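The Terby kit has been in my bag since August, so I figure I owe you a proper page on it. Short version: it's a wearable hand-tracking kit for recording how people pick things up and use them, sold by Ponano, and I get asked about it more than anything else I write up on Trendside. I like it a lot, with a couple of grumbles that I'll get to.

I teach arms and grippers to do household stuff. That takes demonstrations -- hundreds of them, then hundreds more -- and for years I collected mine by dragging a robot around by the wrist. It's slow and my shoulders hate it. With a glove you just do the job with your own hand, and the software works out the rest!

## What you get

- one sensor glove (right hand; the left is sold separately)
- one marker cube with its mount
- the interface box and a set of cables
- a fixed overview camera with a very wide lens
- a handheld gripper tool with its own camera
- a year of the recording software

The whole thing packs into a backpack, and I've carried it on the train more than once. Any table will do as long as the overview camera gets a clear look at the hand and the cube. The box sits near the edge with the cables running off toward the laptop, and the middle stays free for whatever you're handling.

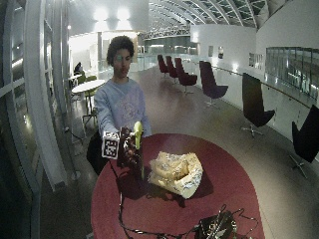
## Setting up

First time out, I needed most of an hour, and I blame the printed guide, which assumes you already know what the calibration poses look like. You don't! There's a short video on the Ponano site that clears it all up, so go watch that first. Now I'm ready in five minutes.

The steps go like this. Plug the glove into the box, and the box into the laptop. Hold your hand flat until the software beeps, make a fist until it beeps again, then touch your thumb to each finger. Turn the cube slowly so the camera gets a look at a few sides of it. That's the lot. If the tracking light stays orange, run the cube part again (it's nearly always the cube part).

One tip from me: tape the cables down if your session is a long one. They're a decent length, but they do wander, and a tug on the box at the wrong moment can cost you a take.

## How it does with real objects

Smooth boxes and cups are easy for any kit. I wanted to know about the annoying stuff -- trigger bottles, crinkly bags, things that change shape when you squeeze them. Trigger bottles are a favorite of mine, because most of the hand stays put while one or two fingers do the work, and plenty of cheaper gloves just smear that into a general squeeze.

Terby keeps the fingers apart nicely. Playing a recording back, I can see the index finger move on its own, and the wrist angle from the cube lines up with it. Turn the cube completely away from the camera and you'll lose position, so plan your grip a little. The finger data carries on regardless, and the software marks the gap for you in gray.

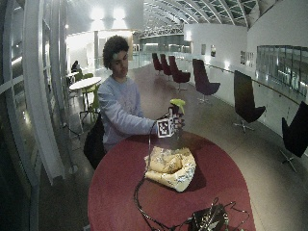
*Right hand on a spray bottle, with the marker cube in front.*

Bags are harder. The glove tells you what the fingers did and nothing at all about what the bag did, so for anything soft you'll be leaning on the cameras. I tag those takes separately and look through them by hand.

## Battery, comfort, price

There's no battery in the glove, it's all powered down the cable. I went back and forth on this and ended up happy with it. I do miss being able to walk across a room, but I've never had a session die on me halfway.

Comfort is good for an hour or so, then you'll want a break. The glove is bulky around the back of the hand and it gets warm. It comes in 4 sizes, and if you're between two, go up. The small is properly small.

The price is 4,000 dollars for the full kit, with a discount for schools if you write and ask. It's a lot of money for one person and pretty reasonable for a lab. You also get 60 days to send it back, and I'd use that time to try your own objects on it and skip the demo ones.

## The handheld gripper

I almost didn't order this part, and now I use it every week. You hold it like a big pair of tongs and do the task with it, while the camera on the tool records from close up. No glove needed.

The view is super wide, so you pick up a whole lot of the room along with whatever is near the fingers.
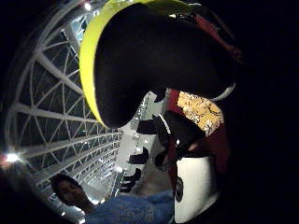
I leave the recording running between takes and trim it later on the laptop, which the software makes pretty painless: scrub along, press a key at each end, done. The files are big, though. Bring a spare drive, and turn off the automatic upload if you're on somebody else's Wi-Fi (ask me how I found out).

The grip itself is stiff for small hands. Avotiņš makes a softer spring that drops straight in, and I'd get one with your order. It makes the tool much nicer over a long afternoon.

## Would I buy it again?

Yep, I would. I'd still love a wireless option and a guide with decent pictures in it, and the left glove really ought to come in the box. For recording everyday hand tasks outside a lab, it's the kit I reach for.

Stock comes and goes, so check before you promise it to anyone. Orders ship in two boxes, and the gripper usually turns up second.

Page last updated September 30, 2022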